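Subject: Re: [Hillden-kitchens] Sink rack fit and counter run, second unit
Date: June 23, 2020

Francine,

Answers to your points are inline further down. I went with the double sink in the Clellel unit, same as the first one.
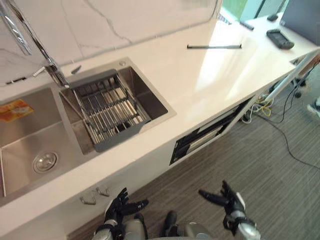

The order of work there was sink, then faucet, then backsplash, with the silicone joint left until last. I would keep that order for Skollerport. The backsplash installer needs the counter level settled before he scribes the bottom edge, and in February we lost two days to a slab that was shimmed after the fact.

Francine Simard wrote:

> 1. Does the drying rack have to live in the right basin, or can it
> sit on the counter? The Grewal people are asking for a clear run
> of 1000 mm to the right of the sink.

Right basin. A rack on the counter takes 400 mm off the run and drains onto the quartz, so you end up needing a tray as well. The metal one with parallel rods and a dark gray plastic edge does the job. It can sit with one end lower, down in the basin. If it has to be level, measure the opening at the rim and again 100 mm down before ordering – the corners are squared on this model but I have not checked the taper on the walls.

> 2. Sticker on the inside wall of the big basin. Leave or remove?

Remove at handover. It is paper, orange and yellow, on the left basin only. Warm water and a plastic scraper, working with the grain of the brushing. No solvent and no steel wool.

> 3. Is the faucet position fixed? We would like the spout to reach
> both sides.

Fixed once the hole is drilled. With the spout coming down toward the divider you get both basins from a small swing. The lever is beside the base, angled to the right. Check clearance to the backsplash on your drawing, as yours is thicker than ours.

> 4. There is a small round cap on the rim behind the right basin on
> your unit. Do we need one?

Depends on whether the client wants a soap dispenser. I don't have the fitting list for that unit in front of me. Item 264 on the Skollerport schedule says "accessory hole, TBC", so somebody has to confirm it before the sink is ordered.

Still open on my side: sealant color for the back joint. White shows less against the quartz, gray would pick up the veins. I have samples of both and can send them with the next delivery.

Audrey-Anne McIntyre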